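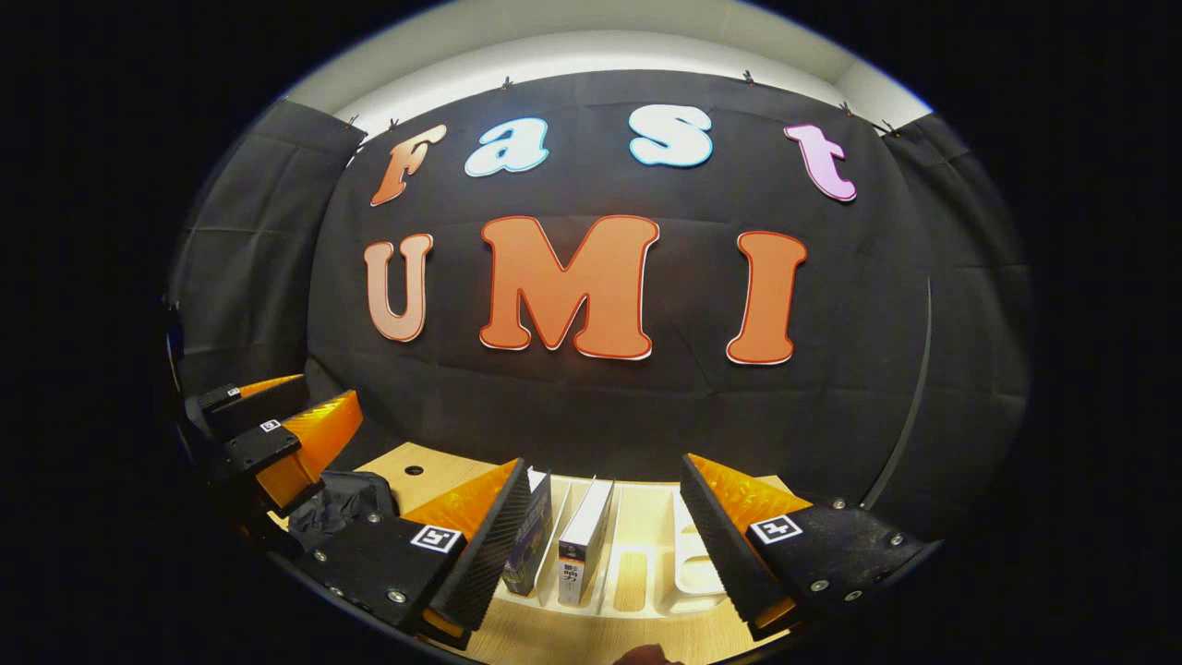

Nillach Robotics Club – Open Day Table Guide

4. Let visitors try the hand-held gripper

The best part of the day! Go through it once yourself before the doors open in September.

1. Stand at the front of the table, with the FAST UMI letters behind it.
2. Open the fingers wide and bring them in level with the object.
3. Close gently until both soft pads touch. They bend, and it's a great feeling the first time.

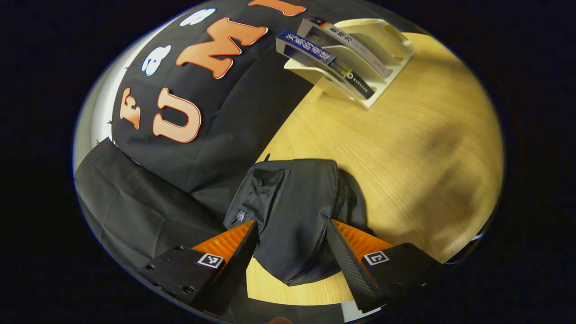
4. Hold for a moment, then lift straight up and set the object back down on the wood.
5. Hand the gripper to the next visitor, pads facing away from you.

Note: We hope to record up to 100 tries, so let people go twice if the line is short.

Caution: Keep the square tags on the gripper clean and uncovered.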